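Notebook - messaging diary study, Taveck group
September 2012

Went through the diary exports from the June round with Nuria. 3061 messages logged in total, of which 1670 were texts. The rest is a mix of email, chat and calls entered by hand. The Asfaw export splits long texts into two entries, so I joined those before counting. Script is in the shared folder, named join_long.

Problem 1. Several diaries log group chats once per person and others log them once per message. Our instruction sheet says "each message you send", and I can see how it gets read both ways. Mihret wants to drop group chats altogether. I would sooner keep them and flag them. Left open.

Problem 2. Time stamps in the Prirlow app are an hour behind after the phone restarts. Corrected by hand for 2 phones. Have not checked the others.

Face-to-face talk is badly under-reported. People write down a text because the phone is in their hand, and they forget the ten minutes at the bus stop. Any chart putting the two side by side will make texting look bigger than it is, so no such chart in the draft. Nuria agrees.

Evening entries are the fullest. Most are written in bedrooms after nine, going by the place column, and they run to a line or two each. Morning entries are often just "txt mum" or similar.

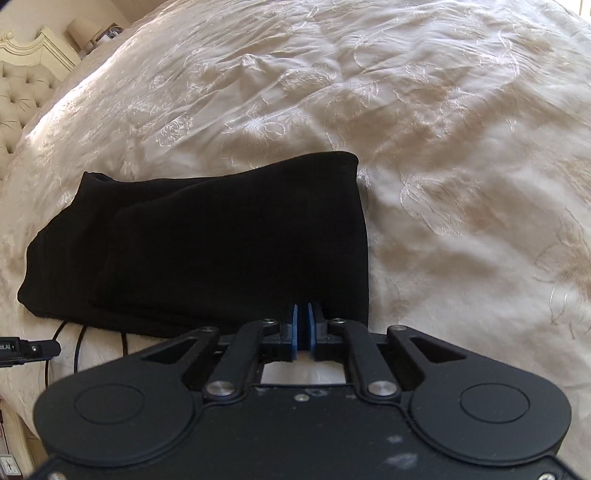
Changes for the next round

Reword the sheet: "count a group message once, however many people get it". Mihret Yimer to try the new wording on her cousins first.

Add a prompt at four o'clock for spoken conversations - a short one, yes or no, then how long.

Ask Fleltetti whether the reminder can be switched off during school hours. Wrote to them once already, no reply.

Cap the diary at 100 entries a day? Only one person went over. Probably leave it.

Still to do: place column coding, second coder is Nuria Adugna.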